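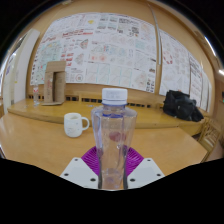

*Clear bottle, clear problem. A thread on teaching software to pick up something it can barely see.*

**1/** Hello friends! I promised a few of you a proper thread on the perception side of what I've been doing, and then I put it off for ages – partly because I kept changing my mind about how it works. It has mostly stopped changing now, so pour yourself something and get comfortable. I'm going to ramble.

**2/** The short version for anyone who only reads the first couple of posts: we are training a policy from hand-held gripper demonstrations, and most of my time goes into the bits of software between "someone picked up a bottle" and "the training job has something sensible to chew on." I love that part. I know it isn't the part that gets the applause.

**3/** Our toolchain has three pieces with silly names. Skako reads the raw recordings and lines everything up in time. Siregar works out where the gripper was for every frame. Devby is the viewer, where I sit with my tea and look at what the other two got wrong. Porkside is the whole project, named after a sandwich shop, and I'm afraid it stuck.

**4/** Why a clear bottle? Well, we had a very happy stretch with mugs. A mug is a lovely object for a camera. It has a solid outline, it has a handle that tells you which way it's turned, and you can't see the table through it. Our grasp success on mugs was good enough that I got a bit smug at lunch.

**5/** Then Imani Gallagher, who writes the control side and has very good instincts about where I'm fooling myself, asked how we were doing on anything transparent. I said I'd look into it. I looked into it. Oh dear.

**6/** A clear plastic bottle is mostly a picture of whatever is behind it, bent. The wooden table shows through the walls, and so do parts of the gripper. The cap is a solid white thing you can hang on to, and the blue ring under it is a gift. Everything below the shoulder is a bit of a hall of mirrors.

**7/** Take the reddish blur about halfway down the bottle in the picture. Our old segmenter adored that sort of thing. It would decide there was a separate small pink object floating in the air and draw a very confident mask around it. I have a folder of these. I'm fond of the folder.

**8/** And the two dark vertical lines low on the sides? Those are really useful to a person – your eye says "ah, edges" straight away. The old model treated them as two thin sticks. You can imagine what a grasp planner does when you offer it two thin sticks.

**9/** So the first thing I tried was depth, like everybody does. Stereo depth on clear plastic gave me the table behind the bottle in some places, nothing at all in others, and now and then a ragged spike where there was a highlight. I spent a good while filtering that before I admitted I was polishing holes.

**10/** Second try was to lean on the cap. Find the cap, assume the bottle hangs straight down from it, done. It works nicely on an upright bottle! It works terribly the moment the bottle leans, and bottles lean quite a lot once fingers start touching them.

**11/** What we have now is gentler. The model predicts a soft outline for the whole object, plus a score for how much it trusts each part of that outline. Cap and ring usually score high. The middle of the body scores low and, this is the important bit, it is *allowed* to score low without the whole thing falling over.

**12/** The planner then asks for a grasp that's good across all the outlines the model thinks are plausible. If they disagree about the width of the body, it opens wider and closes more slowly. Imani's controller already knew how to close slowly until it felt resistance, so that half was ready and waiting for me, bless her.

**13/** Let me talk about timing for a moment, because it ate so much of my spring. Skako has to match each camera frame with the right finger-opening reading. We were off by 30 milliseconds for a long while and I simply didn't notice, since on mugs it barely mattered.

**14/** On the bottles it mattered. Thin plastic gives a little when you squeeze it, so the moment of contact is already smeared out. Add a late reading on top and the training data says the fingers stopped well after they'd begun to squash the thing. The policy learned that faithfully. It crushed bottles with real dedication.

**15/** The fix was two lines, naturally. One to use the camera's own timestamp instead of the time the file writer woke up, and one to shout if the gap between neighboring readings gets too big. I've left the shouting on. It has earned its keep many times over.

**16/** Siregar next! This is the pose part. It tracks features in the background to work out how the gripper moved through the room, so it wants a wall with plenty going on. The big sheets of paper behind the counter, all those little sketches and grids and colored marks, are close to ideal for it. A feature tracker in front of that wall is a happy creature.

**17/** The wooden surfaces are harder. Smooth wood with a bright reflection of the overhead light on it looks interesting to a tracker, and it will cheerfully latch on. But a reflection slides as you move, so those points drift with you and quietly pull the pose off.

**18/** We now run a check that drops any feature whose motion doesn't agree with its neighbors, and we mask out the gripper itself: the white pads, the purple fan, and the big dark shape along the bottom. Before the mask went in, Siregar would sometimes conclude that the hand was perfectly still and it was the room that was moving. Philosophically interesting. Not much use for training.

**19/** A small confession about that mask. I drew the first one by hand with a mouse, late in the evening, and clipped a corner off the right pad. The screw holes in that corner became the best-tracked features in the entire dataset. It took me far too long to work out why everything seemed so wonderfully stable.

**20/** Somebody asked me last time how much data this takes, so here's where we are. The bottle set has 162 demonstrations that passed every check in Devby. Plenty more got recorded, and I've kept the rejects, because rejects are how I find bugs in the checks.

**21/** Of those, I hold back 20 for evaluation and never train on them. I also don't peek at them while tuning, though I'll admit the temptation is strong on a bad afternoon.

**22/** Devby deserves its own post. It plays the video next to the finger opening and the estimated path, and you can scrub all of them together. That's it, really. I put off building it for months and got by with a notebook full of plots, and I'd like to go back and give past me a hug and a stern word.

**23/** If you're building something like this and only take away one thing, make the viewer early. The crushed bottles, the bad mask, the floating pink blobs – every one of those I found by watching, and the loss curve looked perfectly lovely through all of it.

**24/** What still doesn't work: water level. An empty bottle and a nearly empty bottle look very much alike from where the camera sits, and a full one behaves quite differently in the fingers. Right now the policy doesn't try to guess. It finds out on the lift, from how the load feels, and adjusts its grip from there.

**25/** Imani would like it to guess beforehand, and we've been having a friendly argument about it. My worry is that a wrong guess made early costs more than a right answer that arrives a little late. Her worry is that my "little late" is sometimes after the bottle has started to slip. She may well be right! We're going to test both.

**26/** Also still wobbly: two clear things side by side. One bottle seen through another bottle is more than our outline model can handle, and it tends to merge them into one very wide bottle. The planner then opens as far as it can and gives up politely, so at least it has manners.

**27/** On the to-do list for July: cleaning up Skako's config files, which have grown like ivy, and moving the trust scores out of a debug flag and into the proper output format. Several things depend on that debug flag. I'm a little scared to touch it.

**28/** I'd also like to write up the outline sampling properly, with code, for those of you who asked. It needs a few evenings of tidying first, mostly so that the variable names aren't all called `tmp_soft`.

**29/** Thank you for reading all this way, and for the kind messages after the mug thread – I read every one, even when I'm slow to answer. If you've had any luck with transparent objects, especially thin ones that squash, please do reply and tell me what you tried. Failures very welcome.

**30/** Oh, and one question I'd love opinions on: do you store your confidence values per pixel or per contour point? We went per point to save space, and I've been second-guessing it all week.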